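Writing Rules for a Robot That Has No Manager
Final report, Senior Project in Automation Practice
Submitted February 2019

1. What we set out to do

Our group was given a simulated two-armed robot, a simulated table and a simulated ring, and asked to write the rules under which all of this could be called good practice. We had hoped for a project with more robot in it. The assignment sheet said, and I am quoting it from memory because it has coffee on it, that "any fool can move an arm." We spent a week confirming that this was too generous to us, and then got started on the rules.

The work was done in Helletti, the simulator our department licenses, with a task package called Bakilana that handles parts and scoring. The finished product is a handbook of 62 rules covering how a shared-workspace task is set up, run, stopped, logged and reported. The first draft had 123. Most of the missing ones were the same rule in different moods.

2. Why rules for a simulation

This was the question we got at the midterm review, and it was a fair one. A simulated arm can't pinch anybody. It can pass through its own elbow and be reset before lunch. Our answer is that habits formed in the simulator walk right over to the lab with the student. If you learn that a collision is a thing you clear with a key press, you will reach for that key later on, next to a machine that weighs more than you do.

We also found that published safety standards are written for people who already own a factory. They are careful and thorough, and they assume a responsible person with a clipboard. We are four undergraduates with a shared login. So we borrowed the general ideas (define the workspace, assess the risk, know how to stop) and rewrote them in words a sophomore would read all the way to the period.

3. The workspace rules

Rules 1 through 14 deal with what may be on the table and where the hands may be. We used a ring task as the test case throughout, as the part is thin and flat and two hands have every excuse to get in each other's way. 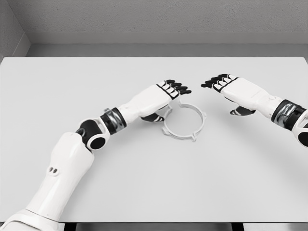

Figure 1. Ring task in simulation, with the fingertips of the two hands facing each other across a narrow gap.

Rule 3 is the one we are proudest of: nothing goes on the table that the task does not name. It sounds like something your mother would say, and it took two meetings to pass. One of us wanted a calibration block left out permanently. He was outvoted and has brought it up since.

Rule 7 sets a minimum separation between the hands, to be written down before the run and left alone during it. Our first version said the hands should keep "a reasonable distance." Each of us then wrote down privately what that meant, and the answers could not have come from the same planet. The word "reasonable" now appears nowhere in the handbook. Rule 8 says the thumbs count as part of the hand. We would like to report that this was obvious to us from the start.

4. Stopping

Rules 15 through 29 cover stopping. A stop has to be available to anyone at the keyboard, it has to be tested at the start of every session, and using it must never cost the student points. That last part required a change in the Bakilana scoring sheet, which had treated an operator stop as a failed run. Under that arrangement, the best grade went to whoever was most willing to watch things go wrong.

After a stop, the operator writes one sentence explaining it before resetting. One sentence is the limit. We tried a full form, and people simply gave up stopping.

5. Logging

We audited 2,422 runs left on the department server by earlier classes. Of these, 1,774 had a log file. We then asked whether a stranger could tell from each log what the task was, and our enthusiasm for the audit dropped sharply. One whole folder was labeled "good ones." Another was labeled "good ones REAL."

Rule 33 therefore requires that each log give the task, the part, the state of the part at the start, the hand separation from Rule 7, and the name of a human being. Rule 34 says that a part in more than one piece is logged piece by piece, with its own position for each. Rule 35 bans the word "final" in file names. The file containing this report breaks Rule 35.

Still images saved with a log have to show both hands and the part together. A close-up of one hand is very handsome on a poster, and it is useless to whoever is trying to work out where the other one was. 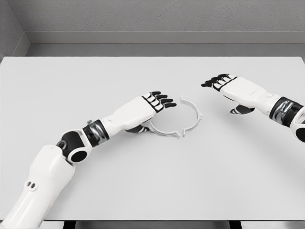 Thu Hầu, commenting on our draft, wrote that the logging rules were the only ones she would follow without being asked, and that the rest depended too much on students being watched. She wanted to know who checks that the stop was tested, and what happens when the answer is no one. She also pointed out that Rule 41 and Rule 52 contradict each other.

She was right about 41 and 52. Rule 52 has been rewritten. On the larger point, we added a startup check in Helletti that will not load a task until the stop has been pressed and released once. A determined student can get around it in under a minute, and we know this because one of our own members did.

6. What we did not finish

The handbook says almost nothing about two operators sharing one robot. We drafted a section, argued about who would be in charge, and left it out. We also never tested the rules on Zorker, the older simulator still used in the evening course, where the stop command is buried in a menu named Drultex for reasons lost to the department.

The handbook, the revised scoring sheet and the audit spreadsheet are in the project folder. The spreadsheet has a second tab. Please ignore the second tab.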